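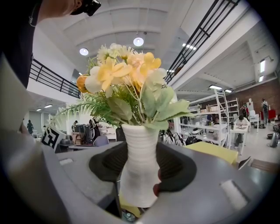
Posted by Kelly Prado on October 10, 2020
Filed under: Television, Departures

The departure of Neusa Camargo from Kuslow was confirmed last week in a statement of four sentences issued by Fontes, the company that has produced the series from the beginning. Ms. Camargo will have appeared in 1,192 episodes by the time her final scenes are broadcast in February. The statement thanked her for her contribution, wished her well in her future work, and said that the character of Dr. Helena Voss would be given "a fitting exit." No reason was given for the decision, and no indication was offered as to whose decision it was.

Readers who have followed this blog for some time will know that I have written on Kuslow more often than on any other program. I do not propose to repeat those earlier posts. My purpose today is to set out what is known about the departure, to separate it from what has been claimed elsewhere, and to record my own view of how the matter has been handled.

The first report appeared in a column in a weekly magazine two days before the official statement. According to that column, Ms. Camargo had been in talks over a new contract for most of the summer and had asked for a reduced filming schedule. She lives in Ellham with her husband and two daughters, and the studio is at Mimcombe, a drive of more than two hours each way when the coast road is busy. The column stated that Fontes had offered her fewer weeks at a lower fee, and that she had declined. Fontes has not commented on this account. Ms. Camargo's agent described it as "incomplete," a word that has been read in many ways on the message boards and which I am inclined to read plainly.

A second version, which has been given far more attention, holds that she fell out with a younger member of the cast over the order of names in the opening titles. I have found no support for this. The title order was changed in the spring, when the alphabetical listing was adopted for the whole company, and Ms. Camargo moved up as a result of it. The persons repeating the story do not appear to have watched the titles.

A third version concerns her marriage. I will not set it out here. Ms. Camargo has never made her family a part of her public work, and there is nothing in the present facts that requires anyone to guess at it. Comments on that subject will be removed from this page, as they were last year.
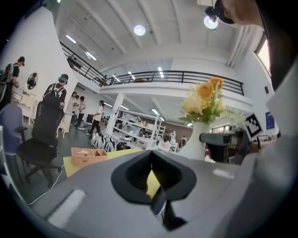
It is worth recalling how the character came to the series. Dr. Voss was written as a guest part of three episodes, a visiting physician who was to diagnose the old mill owner and then leave town. The writers of that period have said in several interviews that they had no plan to keep her. The third of those episodes contained the scene on the ferry landing, in which she tells the owner's son that his father will not see the spring and then waits with him, in silence, for the boat. The scene ran for nearly four minutes. Viewers wrote to the station asking that she return, and she was back within the season.

From that point the part grew steadily. She was married twice on screen, widowed once, held hostage in the pharmacy, elected to the town council, removed from the town council, and in the tenth season accused of a poisoning that the audience knew from the start she had not committed. I was critical of the poisoning story when it aired and I remain so. It went on for the better part of a year and required every other character to behave as if they had never met her. Ms. Camargo played it with complete seriousness all the same, and the courtroom episode is the only part of that season I have cared to see again.

The response from the audience to the present news has been considerable. A petition asking Fontes to reopen talks had gathered 3,785 names when I last looked at it. I have signed it, and I should state as much in the interest of openness, though I do not expect it to alter anything. Contracts of this kind are settled well before they are announced. The final scripts are said to be complete, and the outdoor portion of the exit was reportedly filmed on the harbor at Mimcombe in September, with the road closed for a morning. A resident posted a short account of it and then took it down.

There remains the matter of what a fitting exit would be. Long-running dramas have a poor record in this respect. The usual course is a death, often a sudden one, placed at the end of an episode so that the following week can be given over to the grief of the remaining cast. It produces strong viewing figures for a short period and closes off any return. When the actor playing the harbor master left the series, he was killed by a falling crane in the last 60 seconds of a holiday special, having spent the previous hour arranging a raffle. The character had been on screen for nine years and was rarely mentioned again.

I would ask for something quieter. Dr. Voss has an adult son overseas, established in the sixth season and referred to perhaps twice a year from then on. She has a standing offer from the teaching hospital, which was raised again in the summer episodes in a manner that I took at the time to be deliberate. Either of these would allow her to leave by the ferry, as she arrived, and the writers would not need to explain it at length. I recognize that this is the sort of ending long-time viewers tend to want and that the production may have other concerns.
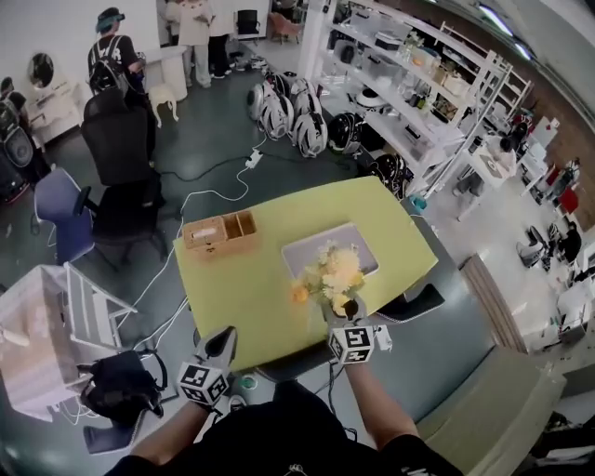

Yellow artificial flowers held above a gray tray on the table.

Something should be said about the conduct of Fontes. The company is entitled to keep the terms of its contracts private, and so is Ms. Camargo. It is less clear to me that a performer of her length of service should have been announced as leaving in the same notice that advertised the return of the summer repeats. The statement was posted late in the evening and was not carried on the program's own page until the following afternoon. In the hours between, the only sources available to viewers were the magazine column and the message boards, and most of what is now being repeated took hold during that gap. A short note published at a reasonable time of day, with a few words from Ms. Camargo herself, would have prevented a good part of it.

She did speak in the end, although briefly. In a radio interview two days after the statement she said that she was grateful, that she was tired, and that she intended to do some theater once the theaters were able to have her. Asked whether she would miss the part, she said that she would miss the coat - a reference to the green raincoat Dr. Voss has worn since the ferry landing. Asked whether she had been pushed, she said that she had a train to catch. The interviewer did not press the point, and I think that was correct.

As for what follows, the series has been renewed through next year and there is no sign that it is in difficulty. Two new regular characters have been announced, one of them a physician, and it would be natural to assume that the clinic set will be kept in use. I will give the new arrival a fair viewing. I was slow to accept the second mill owner and came to think him an improvement on the first.

Over the coming weeks I intend to post a list of the episodes that I consider to be the best of Ms. Camargo's work, with notes on where each may be seen. The earliest seasons are not available in full, and I would be glad to hear from any reader who holds recordings of the second. My own were made on tapes that have since been damaged, including, to my regret, the one with the clinic fire. Please write through the contact page and not in the comments, as I do not always see the comments promptly.

Correction: an earlier version of this post gave the tenth season as the one in which Dr. Voss was elected to the town council. The election took place in the eighth. My thanks to the two readers who wrote in.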